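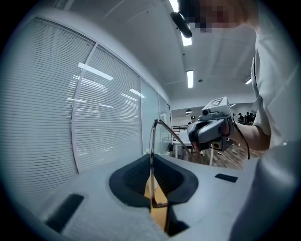 Kestholm으로 이사 온 뒤로 물 때문에 골치가 아픕니다. 예전 살던 곳은 물이 부드러워서 비누 거품이 금방 났는데 여기서는 한참 문질러도 거품이 잘 안 생기고, 수도꼭지를 닦아 놓아도 하루면 하얀 얼룩이 다시 올라옵니다. 전기포트 바닥에는 하얗게 딱딱한 것이 앉았고 샤워기 구멍도 몇 개 막혔습니다. 제일 신경 쓰이는 건 안경입니다. 사진처럼 테가 가는 투명 렌즈 안경을 쓰는 사람은 알 텐데, 물로 헹구고 그냥 말리면 렌즈 가장자리를 따라 흰 점이 남고 테와 렌즈가 맞닿는 틈에도 뭔가 낍니다. 옷소매로 문지르다가 잔흠집을 낸 적이 있어서 이제는 함부로 닦지도 못하겠습니다.

빨래도 문제입니다. 수건은 널빤지처럼 뻣뻣해지고, 흰 면옷은 몇 번 빨지도 않았는데 전체적으로 회색빛이 돕니다. 세제를 더 넣어 봤더니 오히려 더 뻣뻣해진 느낌입니다. 세제는 Maes 액체형을 쓰고 있고 섬유유연제도 넣습니다. 세탁기는 집에 딸려 있던 드럼인데 설명서가 없어서 물 경도 설정이 있는지도 모르겠습니다.

알고 싶은 건 이렇습니다. 물이 정말 센 편인지 집에서 확인하는 방법이 있는지, 안경에 남는 흰 점은 무엇으로 닦아야 렌즈가 안 상하는지, 흰옷을 되돌릴 방법이 있는지. 연수기를 설치하자니 세입자라 배관을 건드릴 수가 없습니다. 계약이 언제까지 이어질지도 아직 모르고요. 큰돈 안 드는 방법이면 좋겠습니다.

올린 사람: Lev Semeniuk
인쇄 | 이메일로 보내기

Zhiqiang Cheng

같은 동네에서 오래 살았습니다. 여기 물은 센물이 맞습니다. 수도 요금 고지서에 적힌 공급 회사 홈페이지에 가서 우편번호를 넣으면 경도가 나옵니다. 그게 귀찮으면 투명한 페트병에 수돗물을 3분의 1쯤 담고 물비누(합성세제 말고 진짜 비누 성분으로 된 것)를 몇 방울 넣어 흔들어 보세요. 거품이 거의 없고 물이 뿌옇게 되면 센물입니다. 정확한 수치가 필요하면 수족관 용품 파는 곳에서 검사지를 사면 됩니다.

포트부터 하세요. 제일 쉽습니다. 물 1000ml에 구연산 가루를 밥숟가락으로 하나 넣고 끓인 다음 불을 끄고 30분 놔두면 대부분 떨어집니다. 남으면 한 번 더 하고, 끝나면 맹물로 끓여서 두 번 버립니다. 샤워기 헤드는 분리해서 구연산 푼 미지근한 물에 담가 두면 됩니다. 오래 담그지는 마세요. 도금이 약한 제품은 색이 변합니다. 저는 저녁에 담가 놓고 잊어버렸다가 아침에 보니 손잡이 쪽이 얼룩덜룩해져 있었습니다.

주의할 점 하나. 구연산이든 식초든 산성인 것은 락스와 절대 섞지 마세요. 염소 가스가 나옵니다. 욕실 청소할 때 같은 날 둘 다 쓰는 분들이 있는데 저는 날을 나눕니다. 대리석이나 석회석 상판에도 산성은 쓰면 안 됩니다. 광택이 죽고 돌아오지 않습니다.

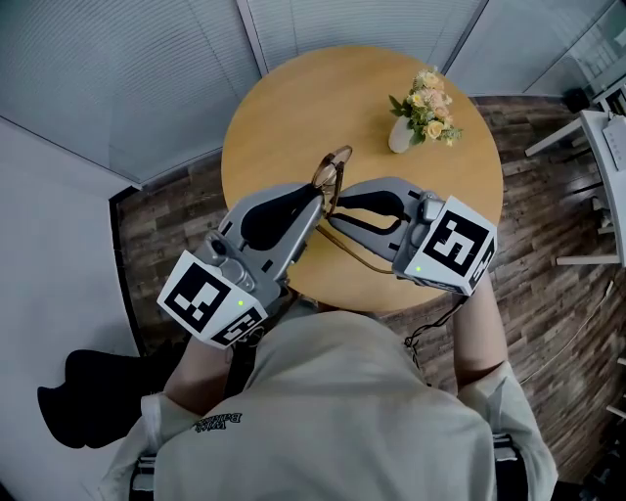 빨래는 세제를 늘리기 전에 섬유유연제부터 끊어 보는 게 낫습니다. 수건이 뻣뻣한 건 칼슘 성분과 덜 헹궈진 세제, 유연제 찌꺼기가 같이 쌓인 경우가 많습니다. 유연제는 섬유를 코팅하는 것이라 수건이 물을 덜 먹게 됩니다. 저는 유연제 칸에 구연산 물을 조금 넣고 마지막 헹굼에 들어가게 합니다. 세탁기 고무에 산성이 안 좋다는 말도 있어서 매번은 안 하고 수건 빨 때만 합니다.

세제 양은 포장 뒤를 보면 물 경도별로 표가 있습니다. 연수, 중간, 경수로 나뉘어 있을 텐데 경수 칸에 적힌 만큼 넣으면 되고 그 이상은 소용없습니다. 액체보다 가루가 센물에서는 좀 낫습니다. 가루에는 물을 부드럽게 하는 성분이 들어 있는 경우가 많습니다. 따로 파는 연수제를 같이 넣는 방법도 있는데, 이 경우 세제는 연수 기준으로 줄여도 됩니다. 설명서는 문 안쪽 스티커에 있는 모델명으로 찾으면 제조사 사이트에서 파일로 받을 수 있습니다.

안경은 잘 모르겠습니다. 저는 안경을 안 씁니다.

인쇄 | 이메일로 보내기

cirnik

안경점에서 4년 일했으니 안경 쪽만 씁니다. 흰 점은 물이 마르면서 남은 광물질입니다. 렌즈에 반사 방지 코팅이 되어 있으면 식초나 구연산은 쓰지 마세요. 한두 번은 괜찮아 보여도 코팅이 들뜹니다. 알코올 솜, 유리 세정제, 치약, 베이킹소다도 안 됩니다. 치약은 연마제라 렌즈를 갈아 내는 것과 같습니다.

순서는 이렇습니다. 먼저 흐르는 찬물이나 미지근한 물로 먼지를 흘려보냅니다. 뜨거운 물은 코팅에 금이 갈 수 있습니다. 주방용 중성세제를 손끝에 한 방울 묻혀 렌즈 앞뒤, 코받침, 다리까지 문지르고 헹굽니다. 여기까지는 다들 하는데 센물 지역에서는 마지막이 중요합니다. 약국이나 마트에서 파는 증류수를 분무기에 넣어 두고 맨 끝에 렌즈에 뿌려 헹구세요. 그다음 바로 깨끗한 극세사 천으로 눌러서 물기를 뺍니다. 문지르는 게 아니고 누르는 겁니다. 자연 건조시키면 또 점이 생깁니다. 정수 필터 물은 필터 종류에 따라 광물질이 그대로 있는 것도 있어서 증류수가 확실합니다.

금속테는 렌즈와 테 사이 홈에 때가 굳습니다. 부드러운 칫솔로 세제 묻혀서 살살 하면 되고, 그래도 안 빠지면 안경점에 가서 초음파 세척을 부탁하세요. 대개 돈을 안 받습니다. 가는 김에 나사도 조여 달라고 하면 됩니다. 집에서 쓰는 초음파 세척기는 코팅이 오래된 렌즈면 권하지 않습니다. 이미 미세하게 갈라진 코팅은 벗겨질 수 있습니다. 극세사 천은 유연제 없이 빨아야 합니다. 유연제가 들어가면 닦을 때마다 뿌연 막이 생깁니다.

인쇄 | 이메일로 보내기 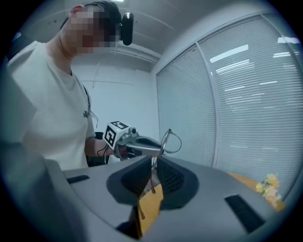

흰옷 얘기는 아무도 제대로 안 한 것 같아 덧붙입니다. 회색빛이 도는 건 빠져나온 때가 물에 떠 있다가 다시 옷에 붙어서 그런 경우가 많고, 센물에서는 세제가 칼슘에 먼저 소모되니 더 심합니다. 되돌리려면 과탄산소다를 씁니다. 대야에 50도쯤 되는 물을 받고 과탄산소다를 녹인 다음 옷을 담가 2시간 둡니다. 찬물에서는 효과가 거의 없습니다. 울, 실크, 가죽 장식 있는 옷은 안 됩니다. 사진에 나온 것 같은 헐렁한 흰색 라운드넥 티셔츠는 목둘레가 제일 먼저 누렇게 되니 담그기 전에 목 부분에 세제를 바르고 손으로 한 번 비벼 두세요. 저렇게 어두운 색 줄을 목에 걸고 다니는 사람은 줄도 따로 빨아야 합니다. 땀에 젖으면 염색이 약한 줄에서 물이 빠져 흰옷 목 주변에 묻습니다. 빨 때는 흰옷과 같이 넣지 말고, 쇠고리가 달린 줄이면 물에 오래 담가 두지 마세요. 녹물이 밸 수 있습니다.

담근 뒤에는 세탁기로 평소처럼 빨고 헹굼을 한 번 추가합니다. 과탄산소다 가루가 덜 녹은 채로 옷에 닿으면 그 자리만 색이 달라질 수 있으니 꼭 먼저 녹이세요. 고무장갑도 끼시고요. 밀폐 용기에 타서 보관하면 안 됩니다. 산소가 나와서 뚜껑이 터집니다.

폴리에스터가 섞인 옷은 락스로 희게 하려고 하면 오히려 누레지는 경우가 있습니다. 안쪽 라벨을 먼저 보세요. 저는 색깔 있는 프린트가 있는 옷도 뒤집어서 짧게 담가 봤는데 괜찮았습니다. 다 괜찮다는 보장은 못 합니다.

그리고 위에서 가루 세제가 낫다고 했는데 어두운 옷에는 가루 자국이 남습니다. 저는 흰 빨래는 가루, 어두운 빨래는 액체로 나눠 씁니다.

올린 사람: 빨래하는토요일
인쇄 | 이메일로 보내기

Lev Semeniuk

다들 고맙습니다. 포트는 구연산으로 한 번 끓였더니 바닥이 거의 깨끗해졌습니다. 세제 뒷면 표도 봤는데 저는 지금까지 연수 기준으로 넣고 있었네요. 증류수는 마트 자동차 용품 칸에 있는 것밖에 못 찾았는데 안경에 써도 되는지요? 흰옷은 토요일에 해 보겠습니다.

cirnik

성분에 증류수나 탈이온수만 적혀 있으면 됩니다. 향이 들어간 다리미용 물은 막이 남으니 피하세요. 워셔액하고 헷갈리지 마시고요.

최근 올라온 글
전기포트에서 나는 플라스틱 냄새 없애기
세입자가 달 수 있는 샤워기 필터, 효과 있나요
9월부터 바뀌는 대형 폐기물 신고 방법
Stondeo 식기세척기 소금 칸이 안 닫힙니다
안경 코받침이 초록색으로 변했어요
욕실 실리콘 곰팡이, 긁어내야 하나요
글 번호 3104에 달린 답글 모두 보기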